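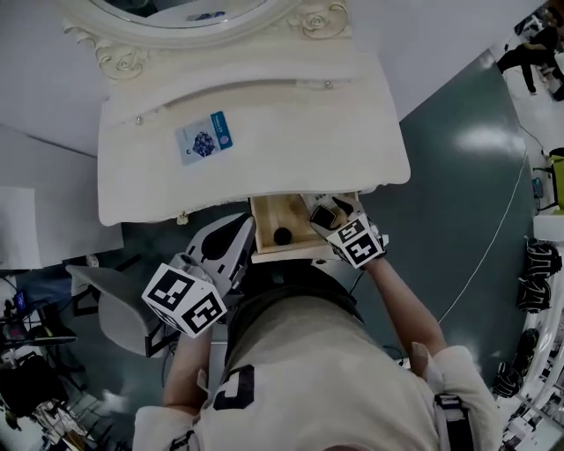 We moved Mum's things out of the house in Jovham over two weekends in April. There were 93 boxes by the end, and I have now opened all but seven of them. Most of it is paper. She kept every electricity bill and every Christmas card, often in the same envelope.

Sirkka came over on Sunday to help sort. Her rule is that anything you haven't missed in a year can go. I don't agree, but she did get me through 19 boxes before tea, so I kept quiet.

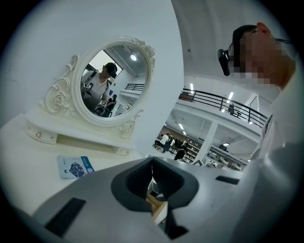
The furniture has been harder than the paper. My brother wants none of it and my flat in Minham is small, so each piece needs a decision. Old white bedroom furniture isn't in fashion with dealers, and the one I rang wasn't interested. I'd still find it hard to let go of an oval mirror with roses carved into the frame, and the little round knobs on the base underneath are just the right size for hanging a necklace on.

The dining chairs are going to Lejla, who has the room. The sideboard is listed and I've dropped the price once already. If you're near Minham and own a trailer, send me a message.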